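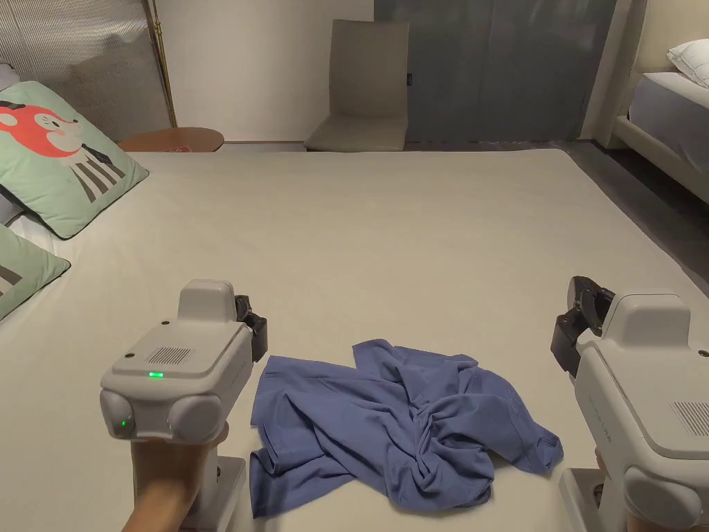

A reader wrote in to say that her mechanic had quoted her for a new cabin air filter, and that the price for what looked like a folded paper napkin made her want to sit down. Was it a job she could do in her own driveway, she asked, or would the dashboard end up in the back seat?

Driveway. On most cars it takes less time than finding the owner's manual, although you should find the manual too. It will tell you which of the two usual hiding places your manufacturer picked: behind the glove box, or under the plastic cowl at the base of the windshield. A few cars put it down by the driver's right knee, where it can be reached by anyone with the build of a ferret.

Glove box type

Empty the glove box. This is the longest part of the job, and you will meet every napkin and expired insurance card you have ever owned. Squeeze the two sides inward so the stops clear the dash, and let the box swing down. Some have a little damper arm on the right that slides off its peg. Behind it is a flat plastic door with a tab at one or both ends. Open that, and pull the old filter straight out, slowly, with a grocery bag held under it. Leaves will fall. Sometimes acorns.

Look for the arrow on the frame before you pull, and write down which way it points. The new one has an arrow as well. It shows air flow, and on most glove box setups it points down, but go by what your car had, unless the last person got it wrong, in which case go by the manual.

Which filter

I have run three kinds in my own sedan. The Zustex is plain paper, cheap, and perfectly good if you live somewhere without much pollen or a paper mill. The Dolon has a charcoal layer and costs nearly double. It does take the edge off diesel fumes when you're parked behind a bus. The Bednarek fit so tightly that I had to bend one corner to get it in, and I've been suspicious of it ever since. Take the old filter to the store with you and hold them side by side. The computer at the counter is right most of the time.

Other small jobs while you're in there

Run a vacuum with the crevice tool around the filter slot, fan off, key out of the ignition. Don't go poking further down. The blower wheel lives there and it does not like being poked.

If the vents smell like a gym bag, the filter is only part of it. For the last few minutes of a drive, switch off the A/C and leave the fan on high so the damp parts can dry out. I do this from May on and it has cost me nothing except some sweaty arrivals.

Wiper blades: wipe the rubber edge with a rag and a bit of washer fluid before you decide they're worn out. Half the streaks I've complained about were tree sap.

Door seals that squeak or freeze get a thin coat of silicone on a rag, not sprayed from the can – unless you also want silicone on the window, the seat and your sleeve. I use Hovex. It smells like a dentist's office for a day.

Tires: check them at 7 in the morning before you've driven anywhere, and use the number on the door jamb sticker. The one molded into the tire is a maximum, and people have been cheerfully inflating to it for as long as there have been gas stations.

How often

The manual will give a mileage. If you drive on gravel, or park under a cottonwood, ignore it and look every 3000 miles or so until you know what you're dealing with. Mine was gray after one summer of road construction. Write the month on the edge of the new filter in marker before it goes in. March, in my case, and I still had to take it out to check.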